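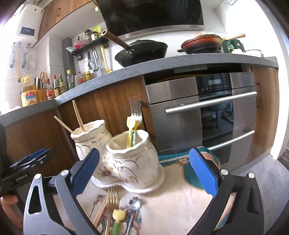

Kitchen and dining corner, yearly safety check for the rented apartment on Gorkumholm, done 21 January 2024 by me, Chutima Onsri. The last check was in November, so many points are only repeated. I write comments under each point, because the owner asked me to explain every "no". Ceramic things are counted as breakable, and this includes the double utensil holder with the wavy rims, which stands on its own base. I prefer such pieces to be in the middle of the table and never near the side where people pass.

## Electricity

- [x] Sockets near the sink have covers
- [x] No extension cord under the rug
- [ ] Kettle cord is shorter than the counter

Comment: the cord hangs over the front by 17 cm. A child can pull it. Please buy a cord clip, I have seen them in the Tanasarn shop.

- [x] Heater (Ornel, 2000 W) has its own socket

Comment: it was checked with my hand after 30 minutes of work. The plug was a little warm, not hot. I think it is acceptable.

## Gas and fire

- [x] Hose has no cracks
- [ ] Hose date is readable

Comment: the print is rubbed away. Somkiat Noiphan has the receipt and promised to send a copy. Until then I leave this point open.

- [x] Fire blanket hangs by the door
- [x] Smoke alarm makes a sound with the test button

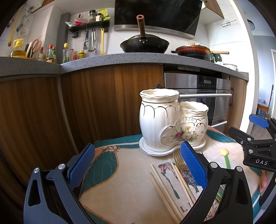

Comment: the alarm is loud enough in the bedroom also, with the door closed. The battery was changed in November and I wrote the month on the cover with a pencil.

## Floor and furniture

- [x] Chairs do not shake
- [ ] Walking way is at least 52 cm wide

Comment: it is wide enough at the window, but narrow at the refrigerator. The shelf can move to the other wall.

- [x] Tablecloth does not reach the floor

## Cleaning products

- [x] Everything is in its original bottle
- [ ] Upper cabinet has a lock

Comment: the Trirnico lock was ordered but has not come yet. Bleach is now on the top shelf, behind the rice. This is not a good neighbor for the rice, so please move it to the bathroom this week.

Open points: kettle cord, hose date, walking way, cabinet lock.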